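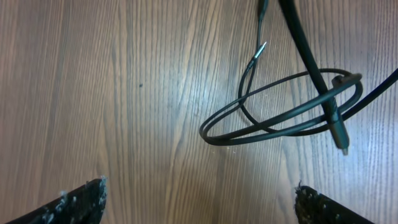 Galeria: tampo da bancada 2 e cabos em arrumação

Oficina de Dralel, registo de julho
Levantamento: Jaime Falcão
Revisão do texto: Ingvild Lie

Tampo e cabos pretos
Madeira castanho-clara com desenho em catedral e acabamento ligeiramente brilhante. Um cabo grosso cruza os restantes na diagonal e termina numa ficha preta cilíndrica. Pequeno ponto escuro na superfície, à esquerda do centro.

Introdução
Esta página reúne o registo visual do tampo e as notas de arrumação que lhe correspondem. O comprimento útil da bancada é de 1601 mm. Os cabos são triados sobre o próprio tampo e seguem depois para a calha ou para a gaveta 61, consoante o comprimento.

Notas sobre a superfície
O veio corre sobretudo num sentido, com faixas mais claras pelo meio. O reflexo da luz altera bastante a leitura da cor: nas zonas mais iluminadas o castanho parece lavado, e à esquerda aparece mais saturado. Para comparar tonalidades entre bancadas usa-se sempre a zona sem reflexo.
O ponto escuro fica assinalado na ficha do tampo como marca por classificar. Não está determinado se é um defeito da madeira ou sujidade. A verificação faz-se com pano de microfibra ligeiramente humedecido, sem abrasivo. Se a marca persistir, mantém-se o registo e não se intervém no acabamento.

Notas sobre os cabos
O emaranhado desfaz-se a partir de uma extremidade livre. Não se puxa pela ficha. O cabo mais grosso, por passar por cima dos outros, sai primeiro; os laços que ficam por baixo soltam-se a seguir, sem torção.
Enrolamento: voltas largas, alternando o sentido (volta por cima, volta por baixo), e fita de gancho e argola a fechar. Não são admitidas abraçadeiras plásticas apertadas diretamente sobre a bainha.
Etiqueta: junto à ficha, com o código Altıntaş da prateleira e o comprimento medido. A etiqueta 1791 está reservada e não deve ser atribuída a cabos novos.
Cabos sem identificação passam para a caixa de pendentes de Hedvig Lindholm, onde ficam até serem medidos. Não regressam à gaveta sem etiqueta.

Proteção do tampo
As pontas das fichas podem marcar o acabamento quando são arrastadas. Levantar a ficha antes de deslocar o cabo. Para trabalhos demorados, colocar a manta Ciler, com a face têxtil virada para a madeira.
Limpeza a seco no fim de cada turno, no sentido do veio. A aplicação de cera está suspensa até haver parecer de Chantelle Oosthuizen sobre a compatibilidade com o acabamento existente.

Correções
Na versão anterior desta página, a bancada vinha indicada como pertencente à oficina de Plolville. A indicação estava errada e foi retirada. Outras correções devem ser enviadas a Jaime Falcão, com o número da bancada no assunto.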